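Two-finger gripper slips on a smooth tumbler unless I raise the force, then it squeezes the body

Posted in Home and Workshop Builds
2025-05-15
Viewed 2207 times

I am building a pick-and-place cell in a shared workshop. The arm has a parallel gripper with padded black fingers, driven by a Gusby servo board. The test object is a lidded tumbler with a matte body that gets wider toward the bottom. It weighs 400 g filled.

At low current the tumbler slides down between the fingers as soon as the arm accelerates. If I raise the current limit until it stops sliding, the body visibly deforms and the lid loosens. I have tried grip heights from just under the lid to the middle of the body. Approach is from the side, fingers horizontal. The wrist camera is used only for centering.

Is there a usable setting between the two, or do I need different fingers?

mongate_bench

Your numbers are missing the one that matters, namely the force at the pads. Servo current on the Gusby board is a poor stand-in for it. Friction in the linkage changes with temperature and wear, so the same limit gives a different grip after an hour of running.

Put a cheap load cell between the fingers and record force against current at several openings. For a 400 g object held by friction at two pads, with a coefficient of 0.5, you need 3.9 N per finger just to hold it still. Double that for moderate acceleration. If your cup deforms at 8 N, the contact area is too small and the fix is in the pads.

Also check the taper. A body that widens downward helps you: if it slips, it wedges. Grip a little higher than you think you should and let it settle before you lift.

rudd_fab

Just wrap rubber bands around the fingers. Worked for me on a jar.

galtholm7

Agree with the load cell. Two more points.

Slow down the first part of the lift. Most slips I have logged happened in the first 7 mm of travel, when the controller goes straight to full acceleration. An S-curve profile fixed more of them than new pads did.

Segmented pads touch a curved wall only along narrow strips. Make sure both fingers close on the same diameter. If one sits forward of the other, the cup rotates as it is squeezed, and that looks like slipping in the log. I compare wrist camera views taken at the moment of closing. With the fingers level, the tumbler should stand straight between them and the lid should not lean to either side. 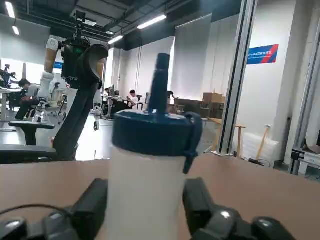 Wrist camera view, tumbler upright between the two fingers.

If the lean is consistent, correct the wrist roll offset before you touch the current limit. Mine was out by 118 encoder counts.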